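# Bradska Wrist Kit

**Gripper, wrist camera and the method that goes with them. Sold by Curnlow, updated March 2026.**

Bradska is a wrist-and-gripper assembly for small white-cased research arms, and it ships with the thing most grippers leave you to write yourself: a procedure for collecting kitchen data that somebody else's model can learn from. You get the hardware in one box and the procedure in a binder. We have been told the binder is heavier.

The kit grew out of the Echevarría study, which asked a plain question. If you have a fixed budget of demonstrations, should you spend it on more repeats in one tidy kitchen, or on fewer repeats with the counter rearranged every time? Most labs have an opinion on this. Few had bothered to move the toaster.

## What the study did

One policy was trained on 344 demonstrations with the counter left exactly as it was. A second was trained on 185 demonstrations, with every loose object shuffled between episodes according to a printed card. Same arm, same wrist camera, same task: pick up a piece of toy food and set it on a cutting board.

Both were then tested on 40 layouts neither had met. The shuffled policy did better on most of them, with a little over half the data. The fixed policy did very well in the kitchen it grew up in and became confused by a cereal box.

We'd like to say this surprised us. The part that did was how little the lighting mattered next to the clutter along the back wall. Towels also turned out to be worth having - a folded cloth on top of an appliance changes its outline enough that the model stops treating the top edge as a landmark.

## What's in the box

- Wrist-and-gripper assembly, white housing, dark gray inner body
- Black gripper fingers, with one spare pair
- Round wrist camera, blue lens glow when powered
- Camera and gripper cables, black, with clips
- Layout cards, laminated, because kitchens
- The binder

The arm isn't included. Neither is the toaster.

## Cables

Leave slack over the top of the gripper. People see the loop, decide it looks untidy, and strap it flat, and then the wrist rolls and the connector goes for a walk. Clip the run along the arm below the wrist and leave the loop alone.

## Setting up a counter

The method wants a counter that looks like someone cooks there. Put the cutting board where the arm can reach its whole surface, then fill in with ordinary things: canisters, a utensil holder, boxed tea, a plate of toy fruit. Toy food is fine for this task. Real bananas were tried and changed color faster than the labeling did.

Draw a card, move what it tells you to move, record one episode, draw again. Each deck has 30 cards. Don't skip the ones you find annoying, which will be the ones involving the toaster oven.

## Software

Recording runs through Liveo, which saves the wrist video, joint positions and card number together. Keep the card number. Without it you can't tell a hard layout from a bad demonstration, and the two look much alike at the end of a long afternoon.

## Known limits

The study used one arm and one task. We haven't shown that shuffling helps with pouring, wiping or anything with a lid, and the lid results we do have are not going on a product page. Shiny appliance doors still fool the wrist camera at close range. A follow-up on reflective surfaces is planned for June.

## Ordering

Kits are built to order by Curnlow. Tell us which arm you have when you ask for a quote, and whether you need the adapter plate. Replacement fingers and extra card decks are sold separately. So is a second binder, for labs that have lent out the first.
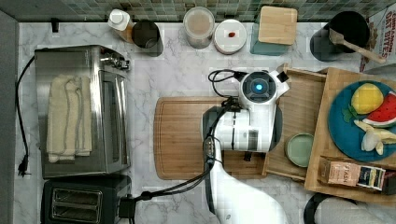
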